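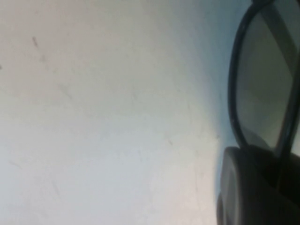 Sunglasses beside a stretch of pale surface. Note the gray scuffs.

HOME ORGANIZATION 202
Handout 2: Trays, and what people claim for them
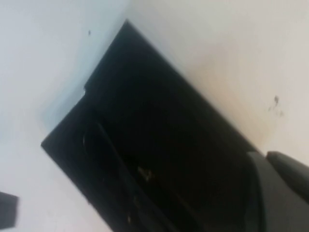
Noura Semaan
Course instructor, household methods

Last session several of you asked why we were going to spend a whole evening on trays. Fair question. I have my doubts too, and I want you to bring yours.

The usual advice goes like this. Put a tray on the table by the door. Keys, sunglasses, coins and mail go in the tray. The table stays clear and you stop losing things. Every organizing book on the reading list says some version of it, and I have yet to find one that says how anybody checked.

What a tray does for certain is draw a line. Something is either inside the rim or outside it. That helps you see a mess sooner. Whether it makes anyone tidier is a separate claim, and you should ask for it to be shown.

The color question

Stores like to sell dark trays for light tables. The tray stands out very well. What you put in it may not. Look at the black tray on the white tabletop: there is a dark curved object in it, and I would not want to swear to what it is. The small yellowish fleck near the middle is easier to pick out. If the point of a tray is to find your things, a crumb should not be winning.

The opposite case is no better. Pale surfaces show off dark objects nicely, and they also show streaks and smudges. Some people will wipe a white table more often for that reason. Others learn to stop seeing the marks. I am in the second group.

Craig Menzies, who teaches the other section, holds that a matte black tray looks clean longer. I would say it looks clean longer to Craig.

Rims

A thin raised rim keeps coins from sliding off. It does very little for a stack of mail. A tall rim holds more, so it gets more, and by September you have a box. Before you buy, run a finger along the whole rim and feel for notches or steps. They may be part of the design. They are still a place for dust.

Sunglasses

Felicja Ostrowski brought in the Mazurek method from her old workplace: glasses always folded, lenses up, never under anything. I have no quarrel with lenses up. "Never under anything" lasted two days in my house. A tray that also takes mail will sooner or later take mail on top of the glasses. Either give them their own spot or use a case, and accept that the case will be in the car.

The 1973 leaflet

In your packet is a photocopied leaflet from 1973 that promises a clear table in 21 days. Read it for the wording. Mark each sentence that could be tested and each one that could not. Oliwia found very few of the first kind, and I agree with her count.

For next time

Pick one flat surface at home. Leave it alone for a week and write down what lands on it. Then put down a tray, any tray (a baking sheet will do, please don't go shopping), and keep the same notes for another week.

Write down the bad days as well. If the tray made no difference, hand that in. I will grade it the same way.

Bring the notes on paper. Teresa Szczepańska will have the sign-up sheet for the drawer session, which is limited by the number of drawers.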